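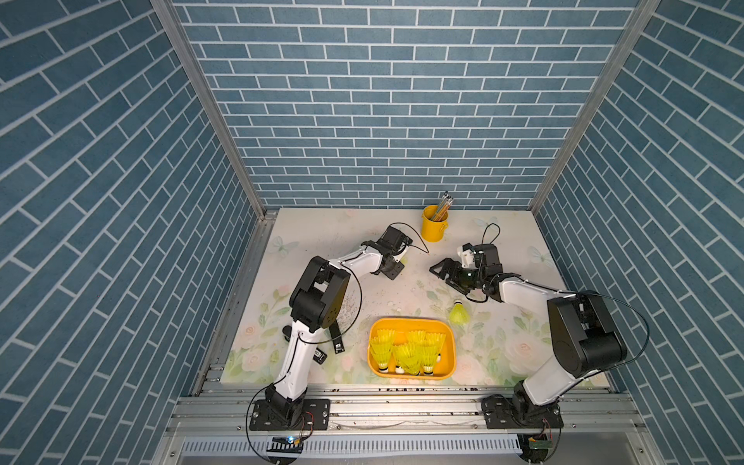
Page last changed: 2026-09-08

Section 4. Running the Shuttlecock Table on Open Day

Visitors love this one! Two Skidden arms share one yellow tray, and people will stand there for ages.

1. Check that both base plates are bolted tight to the front rail.
2. Set the tray front and center, between the arms.
3. Leave the pencil cup near the back wall.
4. Load the Flakix program and set speed to 45 percent. (You can go up to 80 once the crowd has seen a slow round.)

CAUTION: Hands stay out of the enclosure while the arms have power, even for a shuttlecock that rolled away.

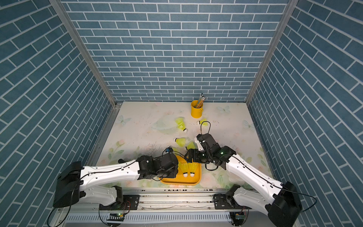

Fig. 4-2. Both grippers at the tray, four shuttlecocks on the mat.

5. Press Start and let the arms work. Call out what you see, kids pick it up fast!
6. To end a round, press Hold and wait for both arms to stop.

NOTE: If an arm stops with code 546, check its cable loop for a snag, then press Reset.

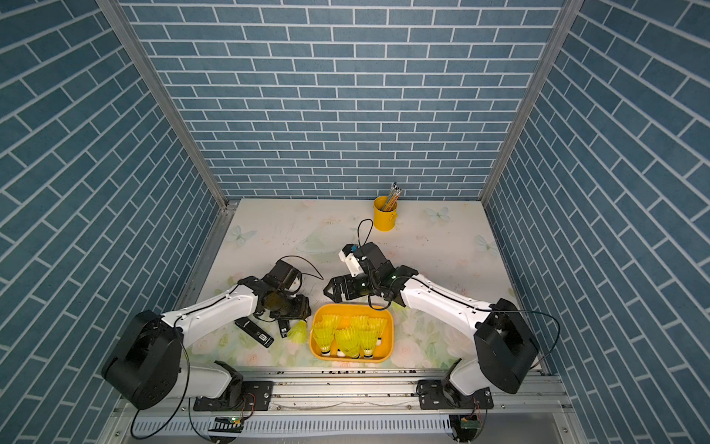
Treltamgate Robotics Club, Demonstration Team

7. Before the next group comes in, look beside the tray as well as in it. Strays like to hide under the grippers.
8. Write the round in the log. Questions go to Torben Kuhlmann at the Nolte desk.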